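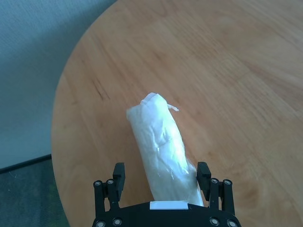
Wrist camera, wrapped bundle between the fingers

Gripper reports "object held" after the wrap slips, then second arm stops on handover

Posted by Osaze Uzor in Grippers and End Effectors

Two-arm cell, one parallel gripper per arm, running Britar 4 as the task sequencer. The part is a soft bundle in thin plastic film. One arm picks it from a round wooden table, the other arm takes it in the air, and the first one lets go. Grip force is set to 80 N on both sides.

The pick is fine. The handover fails in one of two ways:

- The giving gripper opens late. The receiving arm starts its retract while both grippers are still closed, and it goes into a protective stop on joint torque.
- The giving gripper opens on time, but the receiver has only the loose film. The bundle drops, and the status bit still says held.

I logged 189 handovers in January and 12 of them failed, split evenly between the two. The torque stops worry me more. After one of them I had to open a gripper by hand with the arms locked against each other, and I would like to avoid doing that again.
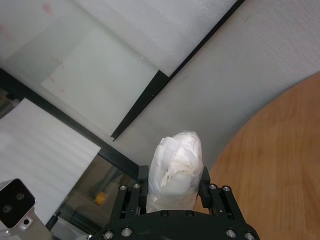
Finger pads are the stock ones. I have already tried a slower closing speed and a longer settle time before the held bit is read. The slower speed made no difference, and the longer settle time only made the cycle longer. Payload and center of mass are set correctly on both arms. Is there a setting I am missing, or is the held bit unreliable on film?

Musa Tijani

The held bit on most parallel grippers means the fingers stopped before reaching the fully closed position. It carries no information about what stopped them. A fold of film bunched between the pads can be enough to set it.

Read the finger position as well. Record the opening width over a set of good grips and use that as a window. If the width after closing is below the window, treat the grip as failed and do not release the giving side. That covers your dropped bundles.

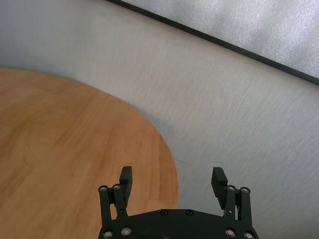 Check the zero as well. Open fully, close on nothing, and compare the reported width with a feeler gauge. On the Kultum grippers we run, a worn pad shifted the reading enough to make a width window useless until we re-zeroed it.

For the torque stop, your sequencer is probably starting the retract on a timer. It needs to wait for the giving gripper to report open, by position and not by command sent. In Britar that is the "confirm" option on the release step, and it is off by default.

Onyekachi Ajayi

Had the same thing. Turned the force down and it went away. Try that first.

Osaze Uzor

Lower force increased the drops here. Confirm was off on the release step. It is on now and I am rerunning. Width window comes next. 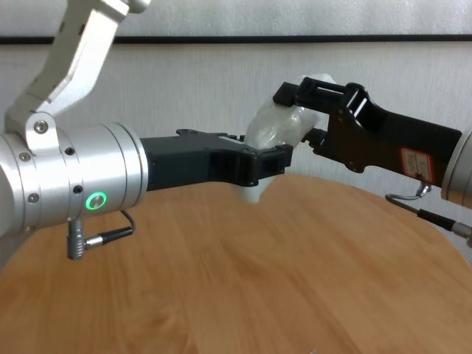

Amarachi Adeyemi

Agree with Musa on both points. Two additions.

Put the receiving arm in a compliant mode from the moment its fingers close until the giver is confirmed open. Two stiff arms on one part will build up load from a small calibration error between the bases. A soft bundle hides this until the film is pulled tight.

On recovery: do not pry the fingers while the arms are powered. Stop both arms, lock out, support the part and the gripper, and follow the manual release procedure for your model. Stored load between the arms can move a finger suddenly when it lets go. We wrote this into the cell procedure at Briggs and added a low-speed back-off routine, with the giver opening first, for cases where the arms can be safely re-enabled.

Also change where the receiver grabs. If it closes on gathered film, it has no hold on the contents. Move the grasp point down onto the body of the bundle and teach the width window again afterward, as the old numbers will not apply.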